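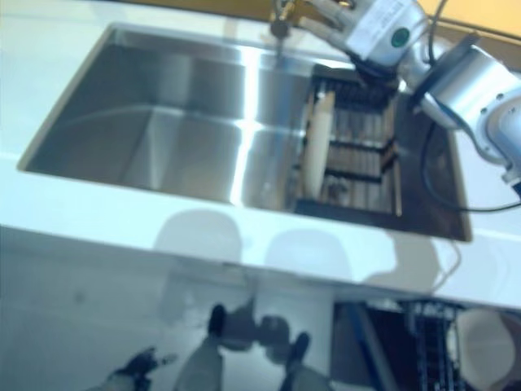 Osaze Okafor wanted the wrist camera check moved ahead of the grip check, and after two rounds of plates I'm with him. Grippers on trial: Drelholm and Sendeo. Same arm, same rack, same plates.

Before power-on
1. Emergency stop reachable from both sides of the sink. OK
2. Cable slack through full arm travel. OK — but look again after every gripper swap, please.
3. Housing bolts snug. OK. The Sendeo mount takes a Phillips driver, the Drelholm a hex key.

Camera and controller
4. Picture steady with the lights on. OK. Glare off the steel still fools the depth reading now and then.
5. Controller log running. OK, 924 entries, no dropouts.

Grip
6. Plate held on edge, arm still. Both pass.
7. Release into rack slot, 13 tries each. Drelholm placed every one! Sendeo missed two, both at the back row. Lovely soft close on it, though.
8. Fingertip pads free of nicks. Drelholm OK. Sendeo left pad worn, swap at 800 cycles (now at 389).

Open: Perrine Ferrand to rerun item 7 with the new pads in June.

Checked by Solange Collet, 4:30 pm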